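Llevo desde septiembre con el tensiómetro de brazo Valmont y ya me tocaba contaros qué tal, que me lo habéis preguntado unas cuantas veces por correo.

Os pongo en situación: me dieron el alta con un diagnóstico de fibrilación auricular, un anticoagulante y la recomendación de mi cardiólogo, el doctor Teodor Ilie, de apuntarme la tensión en casa mañana y noche. Yo tenía uno de muñeca, un Skadus viejísimo que me daba una cifra distinta cada vez que respiraba, así que tocó jubilarlo.

El Valmont me costó 300 lei en la farmacia (los hay más baratos, ya lo sé). Lo primero que me gustó fue el manguito, que es ancho y se pone con una sola mano sin hacer contorsionismo. Aprieta lo justo. Mi madre, que tiene el brazo muy fino, también lo usa y no se le resbala, aunque a ella hay que ajustárselo casi hasta el final del velcro.

Hace tres tomas seguidas y te da la media, con un minuto de descanso entre una y otra. Al principio me desesperaba — soy de las que miran el móvil mientras esperan, y eso también sube la tensión, me riñeron por ello — pero ya le he cogido el truco: me siento, espalda apoyada, pies en el suelo y a mirar por la ventana. 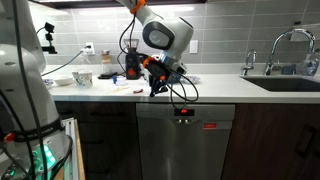
La pantalla se lee de maravilla sin gafas, ¡por fin! Además tiene un aviso de pulso irregular. Ojo con esto, que no es un electrocardiograma ni lo pretende: a mí me ha saltado bastantes veces, y cuando se lo enseñé al doctor Ilie me dijo que lo apuntara con la hora y que no me fiara de una sola toma suelta. Con la arritmia, las medidas bailan más.

¿Lo peor? La aplicación. Se llama Trarkiser, pide registrarse para todo y me borró 20 días de registros al cambiar de teléfono. Florin Buzatu, un lector que tiene el mismo aparato, me escribió que a él le pasó igual y que ahora lo lleva todo en una libreta. Pues yo también, qué queréis que os diga. Y el ruido del motor, que de noche despierta al perro.

Miré también el Zamfir, que es más pequeño y viene con funda rígida, pero solo guarda la última medición y para mí eso lo descarta.

Le pongo un 8. Si alguien sabe recuperar los datos perdidos de la aplicación, que me lo cuente en los comentarios, por favor.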